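About Prunora

Prunora writes and tests operating instructions for small kitchen appliances. The company was formed by Hiwot Abdella and Nga Ông, both former technical editors, and works from a single office in Reltness. Clients are manufacturers and importers that need printed manuals, quick-start cards and safety sheets in plain English.

Each manual is drafted from the engineering file and then checked against a production unit. Draft text is limited to 112 words per page. Warnings are placed before the step they apply to. Revision numbers appear on the back cover and on every loose insert.
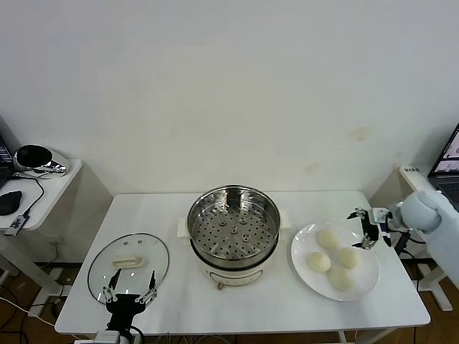 Part naming is fixed before drafting begins. Saron Weldu maintains the term list, which holds 269 approved names and is reissued each December. A part keeps one name throughout a manual, including the spare parts page. For an electric steamer, the list separates the base, the perforated steaming basket, the control knob and the glass lid, and the vent holes in the lid have their own entry. Synonyms are removed at second edit.

Fasil Demissie handles layout and print files. Yi-chun Liao manages client accounts and schedules. Standard turnaround for a manual of up to 80 pages is eight weeks from receipt of the engineering file.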